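Progress report to the Mandel Fund, second period
Prepared by Ignacio Huenchumán, Veltbridge workshop
28th March

The grant was for a new floor in the main room and for getting the cables off it. The floor is down. The cables are another matter, and I would sooner say so on the first page than have you find it on your visit.

Flooring first. We took the light grey speckled finish that Cladier recommended over the darker one in the proposal. The sales sheet promised a surface that "hides wear for years." I have my doubts. It was laid in November, and at the first inspection I could already find scuffs by the double doors if I got down on my knees. From standing height it looks fine, and the people who work in the room like how light it is. Small dropped parts are harder to find on the speckle than they were on the old brown floor. That was raised before we ordered and I did not take it seriously enough.

The seams worry me more. Cladier's crew came back once to press down a lifted stretch near the sink and told us it would stay down. It has so far. I have asked for that in writing and have not received it. Until I do, please read "complete" in the attached budget table as "laid and paid for," with the final 46 dollars of trim still in dispute.

Cables. The proposal said every lead in the room would run overhead or along the walls by the end of this period. We bought 253 feet of wall channel and have put up most of it. The long wall is finished and so is the storage side. The middle of the room is where the plan falls apart, as the ceiling drops we were quoted came in at more than the whole cable line in the budget. I turned the quote down. Safavi has offered a cheaper version with floor covers, the low rubber kind – I am not convinced those are any better to step over than a bare lead, and they collect dirt along both edges.

So there are still leads lying across the open floor. A thin black one on the pale finish is at least easy to see, which was not true before. 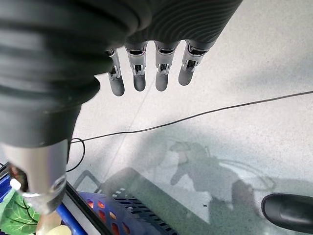 Golshifteh Asadi does not agree that this is good enough, and asked that her view go into the report: a lead you can see is still a lead you can catch a foot on, and a loop is worse than a straight run, so the slack should be taken up at the end of each day whatever we decide about covers. I have no argument against that. It went on the closing sheet this week. Whether it gets done in a busy month is something I will report on next time, and I would not bet on it yet.

Requests for the next period: permission to move 73 dollars from signage to cable ties and hooks, and a decision from you on the floor covers. A 40 inch sample is here if anyone from the Fund wants to walk over it first.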